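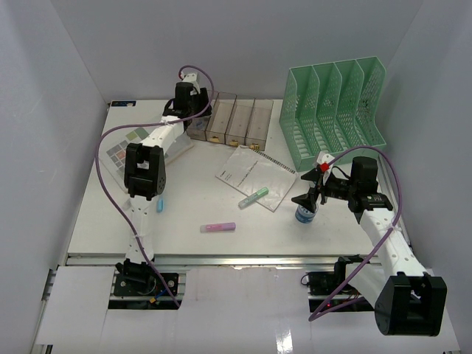 Home | News | Road Safety | Visits | Archive | Contact

A visit to the Serncombe recovery and vehicle fire open day

6 September 2025

The Kandasamy recovery yard at Serncombe opened its gates to the public again this year. The yard sits behind the trunk road, a short walk from the roundabout, and handles most of the heavy recovery work between there and Tretthorpe. The last open day was called off because of a burst water main, so there was a fair queue at the gate when I arrived just before ten.

Entry was free. Parking was in the field opposite and cost £2, which went to the air ambulance. Everyone was given a hi-vis vest and told to stay behind the painted yellow line unless a member of staff walked them over it. Children had to be with an adult at all times, and the staff were firm about that.

The first stop was the heavy shed, where lorries and trailers are brought after a crash or a fire. There were three in that morning. One was a curtain-sided trailer that had lost a wheel on the Tretthorpe hill in June. The wheel studs had sheared, and the damaged hub had been taken off and put on a bench so visitors could look at it closely. The fitter pointed out the rust marks that run outwards from loose nuts. He said drivers should look for these marks on the morning check, along with any wheel nut pointer that has moved out of line.

Next to it was a trailer that had burned at the back axle. The tyres had gone completely and the floor above them had sagged. The cause was a dragging brake. A brake that does not release fully will heat the drum, then the grease in the hub, then the tyre, and a loaded lorry has enough power to pull against it for miles without the driver feeling much. The signs are a smell, a haze in the mirror on that side, and sometimes a slight pull. The advice was to stop somewhere safe at the first sign, call the fire service, and stay well away from the wheels, as a hot tyre can burst some time after the lorry has stopped.

The third vehicle was an ordinary hatchback that had been hit while standing on the hard shoulder. There had been no one inside. The driver had got out on the passenger side and was over the barrier when it happened. The back seat had been pushed up against the front ones. It was the vehicle people spent the longest looking at, and hardly anyone spoke.

At eleven there was a demonstration outside with the big wrecker, a Ciretti with a rotating boom. It lifted an old tanker shell off its side and set it back on its wheels, using two air cushions and a set of wide straps. The whole job took 12 minutes. The operator explained over the loudspeaker that a real one often takes most of a night, mainly because the load has to be dealt with first. If it is fuel, it has to be pumped off. If it is food, the insurer usually wants someone to see it before it is moved. The lane closures stay in place the whole time, and he said the waiting traffic rarely knows why.

I had not thought much before about what a closure involves. There was a board in the office with the yard's figures for the past year. They had attended 216 heavy jobs. Most were plain breakdowns, with air leaks and tyres at the top of the list. Collisions came well below that, and fires lower still. Sweeping and resurfacing are counted separately. Burning diesel and molten rubber damage the road surface, and a lane cannot be reopened until it has been checked.

Lunch was a burger van and a tea table. The burgers were £6 and fine. The tea ran out at half past one and came back at two. There were benches along the fence, in the sun, but no shade, and I would take a hat next time.

In the afternoon there was a talk in the training room on what to do when you break down on a fast road. It was aimed at car drivers and lasted half an hour. The main points, as I wrote them down:

Leave at the next exit or services if the car will still move.
If you have to stop, get as far left as you can, with the wheels turned to the left.
Put on hazard lights, and sidelights if it is dark or misty.
Get out by the left-hand doors and go behind the barrier, a little way back from the car.
Do not put out a warning triangle on a motorway.
Leave animals in the car.
Ring for help and give the number on the nearest marker post.
If you are stuck in a live lane and cannot get out safely, keep your belt on and ring 999.

Several people asked about lorries moving over for stopped vehicles. The speaker said most do where they can, but a driver with a car alongside has nowhere to go, and it helps if cars hang back and leave the space.

The last thing I saw was the tyre cage, where a lorry tyre was inflated behind steel bars to show how much air is in one. They did not burst it. A sheet on the wall said to keep clear of the sidewall when inflating, and the fitter stood well to one side with a long hose.

The yard expected 1,000 visitors over the day and looked to be getting close to it by the time I left at three. The exit from the field was slow, with only one gate open onto the lane. Toilets were clean but there were only a few of them. The heavy shed has a level floor and is fine for wheelchairs; the demonstration area is loose stone and is not.

The leaflet on morning checks for trailers and caravans can be picked up from the Serncombe office during working hours. I took two, one for my brother-in-law, who tows.

Share this page | 12 shares | 2 comments

Contact us | Copyright 2025 | Back to top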